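**Tópico: Coro da paróquia – latim, português ou os dois?**

**peadar_madigan** escreveu:

Boa noite a todos! Acabei de chegar do ensaio em Povcombe e ainda venho a cantarolar. Experimentámos o Sanctus em latim a quatro vozes, com a assembleia a responder em português, e fiquei arrepiado (o Fiachra Horgan ao órgão, já se sabe). Queria ouvir quem canta noutras paróquias: como é que misturam as línguas na missa das 9? Estamos a preparar a festa da padroeira, em julho, e temos de fechar o repertório.

---

**aisling.nb** escreveu:

Que bom ler isto! Em Mestden fazemos o ordinário em latim e os cânticos de entrada e comunhão em português. As pessoas aprendem depressa, até as crianças. O segredo foi repetir a mesma missa durante dois meses seguidos, sem mudar nada.

---

**C_Bright** escreveu:

Vou discordar um bocadinho, Aisling. Eu estive nesse coro e adorei, mas metade dos bancos ficava calada no Gloria. Uma assembleia que só ouve perde muito. Prefiro tudo em português, com um refrão simples, e o latim guardado para a Semana Santa.

---

**aisling.nb** escreveu:

Cameron, metade?! Nas primeiras semanas, talvez. Depois o senhor da última fila já cantava mais alto do que os baixos :)

---

**eabha_nm** escreveu:

Meto-me na conversa pelo lado prático, porque sou eu que trato das pastas. Temos cerca de 97 partituras entre cânticos próprios e emprestados, e o que mais nos ajudou foi separar por tempo litúrgico e não por língua. Advento e Natal juntos, Quaresma e Páscoa juntas, e o Tempo Comum à parte. Quem chega atrasado ao ensaio encontra logo a folha certa!

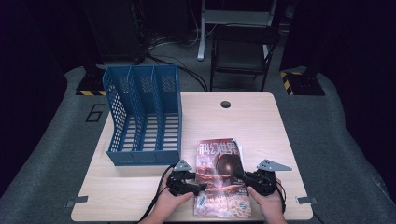
*O organizador azul de três divisórias e a revista 科幻世界, na mesa.*

Voltando ao latim: fizemos folhas com a tradução por baixo de cada verso, em letra grande. Resultou muito bem com as pessoas mais velhas, que sabiam aquilo de cor desde pequenas e ficaram todas contentes.

---

**peadar_madigan** escreveu:

Éabha, a tradução por baixo é uma ideia excelente, vou roubar! Consegues dizer-me que corpo de letra usaste?

E já agora, alguém conhece a Missa Ballex? Falaram-me dela em Gilmartin, parece que tem um Agnus Dei lindíssimo para vozes iguais.

---

**eabha_nm** escreveu:

Corpo 16 para o latim, 14 para o português. A4 dobrado ao meio não dá, fica apertado.

---

**C_Bright** escreveu:

Conheço a Ballex, sim! O Agnus Dei é mesmo bonito, mas atenção aos contraltos no fim – a linha desce muito e em Gilmartin tiveram de subir um tom. O Kyrie é mais fácil e a assembleia apanha-o à segunda vez.

Continuo a achar que o Gloria deve ser em português, Peadar. No resto dou o braço a torcer.

---

**fiachra.h** escreveu:

Subir um tom, no nosso órgão, com o registo de flautas como está? Tenham dó do organista. Se for para fazer a Ballex, quero a partitura duas semanas antes, e digo já que sim ao Gloria em português.

---

**peadar_madigan** escreveu:

Combinado, Fiachra! Fica então: Kyrie e Agnus da Ballex, Sanctus como ensaiámos hoje, Gloria em português. Aisling, ainda tens aquele salmo com o refrão em cânone? Se puderes trazê-lo ao próximo ensaio, eu faço as cópias.

---

**aisling.nb** escreveu:

Tenho, levo o original e a versão com a segunda voz escrita à mão. O compasso 12 tem um sustenido a mais, risquem-no antes de copiar.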